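# Lirholm 街区口述史记录套装

型号:LH-1639
制造:Weltgate
适用:社区档案室、同乡会、族群文化中心、街区图书馆、中小学乡土课

Lirholm 是一套供街区和聚居社区自己使用的口述史采录工具,内容包括录音设备、访谈卡片、手绘地图纸、授权表格和一本操作手册。使用者不需要有录音或档案工作的经验,会用手机的人花一个下午可以学会。

这套东西最早是给 Cistdale 老街区做的。那里的居民多数是几代以前一起迁来的,后来一部分人家搬到城外的新区,两边同姓同源,过节还在一处,但地名、称呼、教堂和学校的叫法已经不一样。年轻人问起某个旧地名在哪里,老人之间常常说法不一。当时负责采录的 Tímea Antal 用的是借来的会议录音机和自己打印的问题单,录完以后整理很费力,很多段落听得出是谁在说话,听不出说的是哪条街。Lirholm 里的地图纸和编号方法就是从这个问题来的。

## 套装内容

| 名称 | 数量 | 说明 |
|---|---|---|
| 便携录音机 | 1 台 | 双声道,带防风罩,重 700 克 |
| 领夹麦克风 | 2 个 | 采访者与讲述者各用一个 |
| 访谈卡片 | 1 盒 | 中文,可另购其他语种 |
| 手绘地图纸 | 20 张 | 无酸纸,可折叠,附透明覆盖膜 |
| 授权表格 | 1 本 | 一式两联,复写 |
| 物件拍摄色卡 | 1 张 | 拍老照片、证件、织物时使用 |
| 操作手册 | 1 册 | 线装,可平摊 |
| 收纳箱 | 1 个 | 硬壳,带肩带 |

电池和存储卡需另配。录音机使用普通五号电池,存储卡规格见手册末页。

## 录音机

机身只有三个实体按键:录音、停止、标记。录音时按下“标记”,文件里会留下一个时间点,回头整理时可以直接跳到那里。建议在讲述者提到人名、地名、年份时按一下,事后再核对写法。

文件按“地点—讲述者—次序”的规则命名,规则可在连接电脑后修改。录音保存为无压缩格式,同时生成一份体积较小的副本,方便发给讲述者本人和家属。机器不联网,也不上传任何内容。

领夹麦克风的线长足够两人隔桌而坐。多人一起谈的时候,把麦克风拔掉,用机身自带的话筒,放在桌子中间,下面垫一块布。

## 访谈卡片

卡片按主题分组,颜色不同:

- 蓝色:搬来以前、搬来的经过、第一处住房
- 绿色:街道、边界、水井、车站、已经拆掉的地方
- 黄色:节日、仪式、丧葬、禁忌
- 橙色:学校、工作、买东西、看病
- 白色:空白卡,自己写

每张卡片正面是一个问题,背面是两三个追问。例如绿色卡里有一张写着“您小时候,大人不让您走过哪条路?”,背面追问那条路另一边住的是谁、现在还有没有这个说法。

黄色卡的使用请特别留意。有些社区的仪式不对外讲,有些只能在某个季节讲,有些只能由某一家的人讲。手册第三章给出了开口之前先征询的办法。讲述者说不讲,就把卡片收起来,不在记录里注明原因。Jarrah Prendergast 在修订这一章时删去了原先的大部分问题,现在的版本比初版薄。

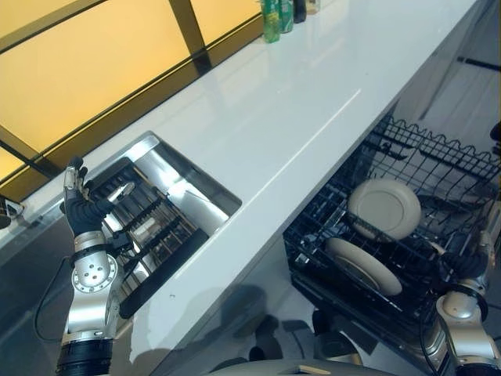
产品目录 · 第 20 页

## 手绘地图纸

地图纸上没有底图,只有浅灰色的方格和一个指北标记。请讲述者自己画:家在哪里,往哪边走是学校,哪一段路下雨会积水。画得不准没有关系,不要替讲述者更正。

画完以后盖上透明膜,采访者在膜上用细笔标注录音的时间点。这样纸面保持原样,标注也可以擦掉重写。同一条街由几个人分别画过以后,把几张膜叠在一起看,能看出大家对街区边界的理解差在哪里。老街与新区并存的社区,建议两边分开画,再请双方交换着看。

纸张可用软铅笔、彩色铅笔和圆珠笔书写。水性马克笔会洇到背面。

## 授权表格

表格分为四栏:可以公开、只在社区内部使用、只给家人、封存到指定年份。讲述者可以对同一段录音的不同部分选不同的栏。表格为复写式,讲述者留白色联,采录方留黄色联。

讲述者以后可以改主意。手册里附有变更单,填写后与原表订在一起,原表不销毁。讲述者不识字或不方便书写时,可以口头授权,录在文件开头,由在场的一位亲属签名。

表格的措辞是通用写法,各地法律不同,使用前请找熟悉当地规定的人看一遍。

## 整理与保存

每次访谈结束后,当天完成以下几步:

1. 把录音拷到两个不同的存储设备。
2. 填写登记页,写明讲述者希望使用的名字。小名、族名、证件上的名字可以并列。
3. 给地图纸编号,与录音文件编号一致。
4. 把表格放进信封,信封上只写编号。

转写可以晚一些再做。方言和族语的词先按听到的音记下来,在旁边留空,等请教过会说的人以后再补。手册附有一份转写样页,其中夹用两种语言的部分由 Przemysław Urbańczyk 编排。

收纳箱只适合携带,不适合长期存放纸件。长期保存请另备无酸档案盒,放在避光、温度变化小的地方。

## 可选配件

**语种卡片。** 现有西班牙文、法文和匈牙利文三种。法文版由 Ghislain Bouchard 翻译,问题顺序与中文版略有差别,黄色卡合并到了橙色卡之后。其他语种可以用空白卡自制,排版文件随订单提供。

**地图纸补充装。** 每包 20 张,含同样数量的覆盖膜。

**Watkins 桌面翻拍架。** 用于拍摄相册、族谱和信件,可拆成三段放进收纳箱。不含相机。玻璃压板单独订购,不随收纳箱运输。

**学生版卡片。** 问题较短,字号较大,供学生采访祖父母使用。不含黄色卡。

## 常见问题

**一个社区需要几套?**
多数情况下一套够用。如果老街和新区各有一组人在采录,各备一套,编号前面加不同的字母。

**可以用手机代替录音机吗?**
可以。卡片、地图纸和表格可以不带录音机单独订购,编号方法相同。

**录出来的东西归谁?**
归讲述者和社区。Weltgate 不收取、不保存录音,也不要求提供样本。

**讲述者去世以后怎么办?**
按表格上的选择执行。表格没有写到的部分,先问家人,家人意见不一致时暂不公开。

**有没有培训?**
有半天的入门课,可以到社区来上,也可以远程。主讲是 Mirko Leone。课程内容为设备操作、编号练习和一次互相采访,请提前准备一位愿意参加练习的长辈。

## 订购与保修

订购时请注明型号 LH-1639、所需语种以及是否需要录音机。社区团体可以先借用一套再决定,借用期为一个月,往返运费由借用方承担,已画过的地图纸不必退回。

录音机和麦克风保修 2 年。电池漏液、进水和自行拆机造成的损坏不在保修范围内。卡片遗失可以单张补购,请报卡片右下角的编号。

新版手册从三月起随套装发货,旧版用户可以来信索取更换页,插入第三章和表格说明部分即可。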